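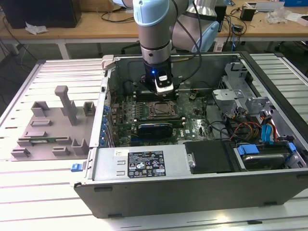 The arm over the memory slots, with the case on its side and the side panel off.

Workshop tips: software for a bench arm that works inside PC cases

These are the settings and habits we keep coming back to on the PC bench. They were written for Koubek, the planner we run, but most carry over to other software.

Fix the case before you teach anything
Lay the tower flat and push it against two stops. Every saved point is measured from the case corner, so if the case shifts, all of them are wrong together. Re-measure the corner at the start of each shift and save it under a new name. Do not overwrite yesterday's.

Give the planner a rough model of the inside
A full CAD model of the case is not worth the time. Draw plain boxes for the drive cage, the power supply and the graphics card, and make each one 8 mm bigger than the real part. The planner runs faster with boxes and the extra margin covers small errors.

Treat cables as solid
Loose power wires and SATA cables move when touched, and the depth camera reads them badly. Draw one box round the whole bundle and mark it as no-go. The arm's own cable needs the same care. Limit the wrist turn in the joint settings so that it cannot wind the cable round itself.

Keep away from an empty CPU socket
The pins bend easily and are a nuisance to straighten. Put a keep-out block over an open socket, 110 mm high, and leave it switched on for every job except fitting the processor. Frauke Albers set this as the default in our template after one board had to be scrapped.

Split the move in two
Let the planner choose its own path down to a point just over the slot. From there use a straight line at low speed with force control on. Free planning close to the board gives odd elbow positions, and they are hard to predict from one run to the next.

Use a tray with fixed slots
A memory module lying in a printed slot is always at the same angle, so the vision step only has to confirm that it is there. This cut our failed picks more than any change to the detection model did.

Check the lighting
Bare metal cases throw glare. If detection scores drop in the afternoon, pull the blind before retraining anything. Lock the exposure too.

Name your logs properly
Put the board type, the tray version and the planner version in the file name. We have 2,126 runs on the server, and the 71 from October with no tray version are no use for comparison.

Test at slow speed after every update
Run the whole job once with no module in the gripper and a hand on the stop button. Do this for small updates as well. Last updated Thu 24 March.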